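Fanolix abre en mayo un programa para enseñar a robots de dos brazos a doblar ropa por control remoto

La empresa recogerá 3.193 demostraciones hechas por operadores y cederá 1.000 a escuelas técnicas

Fanolix pondrá en marcha en mayo un programa de recogida de demostraciones para robots de dos brazos dedicados a la manipulación de textiles. El trabajo se hará en su taller de Drimgate, con operadores que manejan los brazos a distancia mientras el sistema registra el movimiento de las articulaciones, la apertura de las pinzas y las imágenes de las cámaras.

El plan prevé 3.193 demostraciones completas. De ellas, 2.000 corresponden a toallas y paños de rizo, y el resto a servilletas, fundas de almohada y camisetas. Una demostración empieza con la prenda sobre la mesa y termina cuando el operador la da por doblada y retira los dos brazos.

"Doblar una toalla a mano no exige pensar. Hacerlo con dos pinzas y desde un puesto de mando obliga a decidir por dónde se agarra y qué brazo sujeta mientras el otro se mueve", explica Marichka Romaniuk, responsable de operaciones de Fanolix. "Esas decisiones son las que queremos registrar".
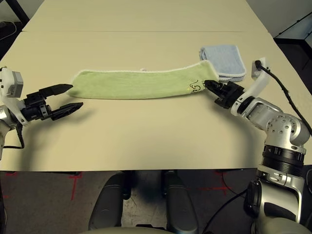

Los operadores reciben dos semanas de formación antes de grabar. Durante ese tiempo practican el agarre de bordes y esquinas, el estirado de la tela sobre la mesa y el paso de una prenda de una pinza a otra. Las sesiones duran dos horas, con descanso intermedio, y se reparten en turnos de mañana y tarde. Los intentos fallidos se conservan con una etiqueta propia y no cuentan para el total.

La interfaz de control es Dalisay, desarrollada por la propia empresa. Permite mover los dos brazos por separado o dejar uno fijo, y guarda cada sesión con el código del operador y el tipo de prenda. La última versión añade un pedal para detener la grabación sin soltar los mandos.

La revisión de los datos corre a cargo de Stevgate, que comprobará la sincronización entre cámaras y articulaciones y descartará las grabaciones incompletas. "Revisamos cada sesión entera. Un desfase pequeño entre la imagen y el cierre de la pinza estropea el ejemplo", señala Inna Ivanyshyn, coordinadora de calidad de datos en Stevgate.

Una vez revisadas, 1.000 demostraciones se cederán sin coste a escuelas técnicas que las soliciten para uso docente. La solicitud deberá indicar el curso y el profesor responsable.

El taller de Drimgate abrirá al público un sábado por la mañana durante el programa. Los asistentes podrán probar los mandos con ayuda de un operador. La inscripción se hará a través de la web de Fanolix, donde se anunciará el horario.

Contacto para medios: Departamento de Comunicación de Fanolix, Drimgate.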